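Print | E-mail this page

Enalen Votive Stand, Sand Tray Model

The Enalen votive stand is a floor-standing unit for prayer candles in churches, chapels, shrines and retreat houses. It consists of a welded steel base, an open upright frame, a removable sand tray and a rear heat shield. The sand tray model accepts thin tapers and short pillar candles. It does not accept glass votive lights, for which the Musitz tiered rack should be ordered.

The stand is intended for indoor use under supervision. It may be placed against a masonry wall or in the open floor area of a nave or side chapel.

Dimensions and weight

Tray width: 800 mm
Height to rim of tray: 700 mm
Depth of sand, minimum: 5 cm
Empty weight of tray: 13 lb

Dimensions are given for the standard stand. The low stand, for seated and kneeling use, has the same tray on a shorter frame and is supplied to order. The two frames use the same feet and fasteners.

Base and frame

The base is a flat steel plate with adjustable feet. The feet thread into the plate from below and are set with an open-end wrench, included in the box. On an uneven stone floor the feet should be set with the tray in place and filled, as the weight of the sand will settle the stand slightly. Recheck with a level after the first week.

The frame is painted matt black. The paint is a baked finish and will tolerate warm wax, which can be lifted off with a plastic scraper once hard. Solvents are not recommended. A dark bronze finish is available on the frame and base only. The tray is not offered in a color.

Feet with felt pads can be substituted for the rubber ones where the floor is polished wood. Felt pads collect wax dust and need replacing more often. They are listed under spare parts.

Sand

Use washed, kiln-dried silica sand of medium grain. Fine play sand packs hard and makes it difficult to seat a thin taper upright. Beach sand holds salt, which shortens the life of the tray. Sand is not included with the stand, but may be ordered in bags from Sanby, the distributor.

The sand must be dry when the tray is filled. Damp sand will hold a taper well at first and then release it as it dries out near the flame. Level the surface with the rake supplied. Candle stubs and drips should be sifted out with the mesh scoop, which sits on a hook behind the heat shield. In a church with steady daily use the sand is normally sifted every evening and replaced completely twice a year, with one change made in December ahead of the Christmas services.

Where custom calls for lit tapers to be placed during a liturgy and removed soon after, as in many Orthodox parishes, the attendant should have a separate lidded container for the removed stubs. Stubs should not be dropped into the space between the tray and the frame.

Heat shield

The heat shield is a single panel that slides into two channels at the back of the frame. It protects the wall surface behind the stand from soot and radiant heat. It is not a fire barrier. Do not place the stand in front of a curtain, banner, painted icon or wood paneling, with or without the shield.

The shield can be left off when the stand is used in the middle of the floor. In that position candles can be placed from all sides. Drafts from doors and floor vents should be checked first with a single lit taper at each end of the tray. Strong cross drafts cause tapers to burn down one side and drip outside the tray.

Finish and wear
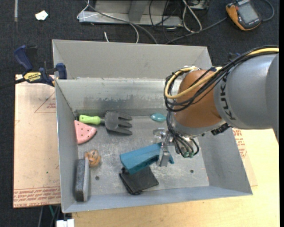 The Enalen tray is supplied in bare gray steel with a light protective oil, to be wiped off before filling. It is not polished or lacquered, and the surface will change with use. Sand, the rake and the scoop all mark it. Parishes that want to know how plain gray metal looks after working use may take the bin in the photograph as a guide, with pale scratches and smudges across its floor and a band of dark scuffs along the inner back wall. Marks of this type in the tray are cosmetic. They are hidden by the sand in normal service and do not affect the warranty.

Rust is a separate matter. If orange spotting appears at the corners, empty the tray, rub the area with a nylon pad, dry it and wipe it with mineral oil. Leave the tray for one day before refilling. Spotting that returns quickly usually means damp sand or an unheated building. For unheated buildings the stainless tray is the better choice.

Do not drill the tray to mount a donation box or a sign. A clamp bracket is available for both and fits the front rail of the frame. The bracket takes the standard Riquelme coin box and any card holder with a flat back.

Safety

Keep the stand at least an arm's length from pews, hangings and flower arrangements. Do not fill the tray with water, paper, wood shavings or cat litter. Do not burn incense charcoal in the sand. The heat from a charcoal tablet is concentrated at one point and may discolor the tray and crack the finish on the frame below it.

Lit candles must not be left unattended. Local fire codes may limit the number of open flames or require an extinguisher nearby. The buyer is responsible for checking these rules and any terms set by the building's insurer.

Ordering

The stand ships flat in two cartons, one for the frame and base and one for the tray and shield. Assembly takes one person and a screwdriver. The cartons should be opened and checked on delivery, and transit damage reported to Sanby before assembly begins. Orders for the low stand and the bronze finish cannot be changed once they have gone to the workshop.

Supplied with the stand: adjustable feet with rubber pads, wrench, rake, mesh scoop, heat shield, instruction sheet.

Available separately: stainless tray, felt pads, clamp bracket, tray cover, silica sand, replacement rake and scoop.

The tray cover is a flat lid for storage and for Holy Week, when some parishes take the candles out of use. Allow the sand to cool fully before fitting it.

Page revised 26th April

Print | E-mail this page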